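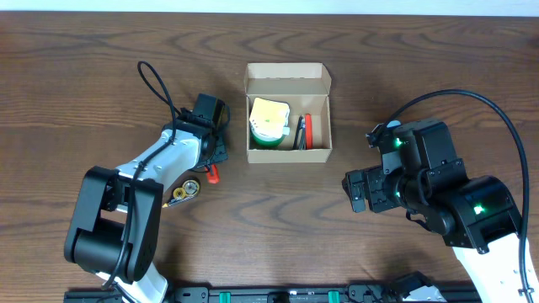
Can a robot tidy a desk yet?

5 min read

My sister asked me this at dinner in April, and I gave her a bad answer. I said "sort of" and changed the subject. She runs a small print and framing shop called Plirkulard, and what she wanted to know was whether she could stop spending the end of every day putting pens, tape and loose hardware back where they belong. It deserves a better reply than I gave her.

I used to work in packing at Mostico, so I come at this from the shop side. When people talk about household robots they usually picture laundry or dishes. I think putting small things in a box is a better test. Everyone does it, it takes no strength, and a six-year-old can manage it when pushed.

Two arms over a wooden table, a cardboard box with its lid folded back, pen-like tools standing in the box, a few small things still lying on the wood. As a chore it is nothing. For a pair of grippers it is a string of separate problems. A short red object lying flat has to be pinched close to the tabletop without jamming the fingers into it. A ring is easy to nudge and hard to grab. A thin pointed tool rolls if you touch it wrong. And the box has walls, so whatever gets picked up has to go over the edge without knocking down what is already in there.

Sherif Ragab, who I worked with at Mostico and who now sets up automation for small manufacturers, gave me a way to think about it. He says to ask what happens on the bad tries. Suppose a robot gets 76 out of 80 pickups right. That sounds great until you think about the other four. If it drops an eraser and tries again, fine. If it drops an eraser and carries on as if it hadn't, you still have to check the whole table, and you have saved very little.

His other point was about speed. My sister can clear her counter in 2 minutes while talking on the phone. A machine that needs much longer is still useful if it can work after she goes home, but only if she trusts it alone in the shop. She doesn't, and I wouldn't either.

On the shop floor the answer is different, and has been for a long time. At Mostico we had a case packer from Wainwright that put the same jar in the same carton all shift. It was fast and it hardly ever missed. It also had no idea what to do with a jar that arrived on its side – somebody had to walk over and stand it up. Fixed work with fixed parts is mostly solved. A pile of mixed odds and ends is where the trouble starts, and a house is nothing but mixed odds and ends.

So what I should have told her is this. Machines can do pieces of the job. I would not buy one for the shop this year. I would buy the stackable bins from Zalard that she keeps looking at, and label them, which will help her now and would probably help a robot later on.

She has since bought the bins. The labels are still in the bag.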